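Kitchen > Cleaning & Care > Countertops

Looking After a Marble Countertop

By Larysa Boiko
7/26/19
23 shares | 14 comments

Marble is softer than granite and it stains faster. Most of the damage I see comes from acid, grit and standing water, and all three can be kept under control with a few habits.

Daily cleaning

Wipe the counter with warm water and a drop of dish soap. Rinse the cloth, wipe again, then dry with a clean towel. Skip vinegar, lemon and any spray meant for bathroom tile. Powdered cleansers will scratch the polish.

Spills

Blot wine, coffee, tomato sauce and juice. Wiping spreads them. Greasy takeout boxes can leave an oil mark if they sit overnight, so put a tray or a sheet of parchment under them when you set them down.
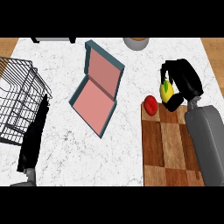

Oil stains

Mix baking soda with water until it is as thick as peanut butter. Spread it over the stain, cover with plastic wrap and tape down the edges. Leave it a full day, then take off the wrap and let the paste dry before scraping it away with a plastic spatula. Old stains may need a second round.

Etch marks

A dull spot that you can feel with a fingernail is an etch. Cleaning won't remove it. Small ones can be buffed with marble polishing powder and a damp felt pad. Large ones are a job for a stone shop.

Sealing

Put a few drops of water on the stone and wait 30 minutes. If the spot has gone dark, it's time to reseal. I do mine every March. Work in small sections, wipe off the extra before it dries, and keep the counter clear until the next morning.

80 people found this useful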